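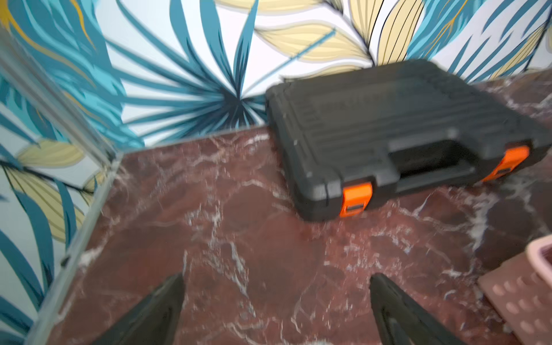 According to Killian Lecomte, the hardest part of starting a tool library was getting people to believe they could take a circular saw home without paying for it. They kept reaching for their wallets, he said, and a couple of them left coins on the counter anyway!

The Grorkeck Tool Library opened its second room in February, and on the first morning there was a line out the door before 9 a.m. The new space is on Karunaratne Street, next to the old shoe repair shop, and it doubles the shelf room the group had in its first home behind the bakery. There are now 1,000 items in the catalog, from stud finders and tile cutters to a cider press that is already booked through the fall.

Borrowing works much like it does at any library. Members sign up with proof of address, pick what they need and keep it for 2 weeks. Most things can be renewed once if there is no waiting list. Yearly membership costs 40 dollars, and anyone who can't manage that can put in a few hours at the sorting bench and get a card that way. Late tools cost a dollar a day, up to the price of a membership, and then the phone calls start.

The drills go out the most, followed by the carpet cleaner and (this one surprised everybody) the long-arm hedge trimmer. Cases come back with everything in the slot it belongs in, or they are supposed to. A printed list goes out with each kit, and the person at the desk checks it off with the member on return. Missing drill bits are the usual trouble. A jar of spares sits by the register for that very reason, and people have been good about topping it up.

One of the nicest things about the new room is the repair table along the back wall. Two evenings a month, members can bring in their own broken tools and work on them with somebody who has done it before. At the last session a hand plane that had been rusting in a garage for years went home taking clean shavings off a pine board, and its owner stood there planing long after the job was done. Sharpening is popular too – knives, chisels, mower blades, even a pair of dressmaking shears.

The money for the move came from a street sale in the fall and a grant from the Wuvton neighborhood fund, which also paid for the ramp at the side entrance. The shelving was bought secondhand from the Zovent hardware store when it closed its upstairs floor, and it still has the old price strips on it. Lecomte wants to leave them there.

Next on the wish list is a set of beginner classes. The first one, on hanging shelves in plaster walls, filled up the same afternoon it was posted, so a repeat is being planned for the spring. After that come basic bike care and fixing a dripping faucet.

Donations are welcome as long as they work and are clean. Power tools should come with their chargers, and manuals are a big help. The desk can't take gas cans, paint or anything with a frayed cord. Drop-off is at the side entrance, 5 p.m. to 7 p.m. on opening days, and new members can sign up at the same time.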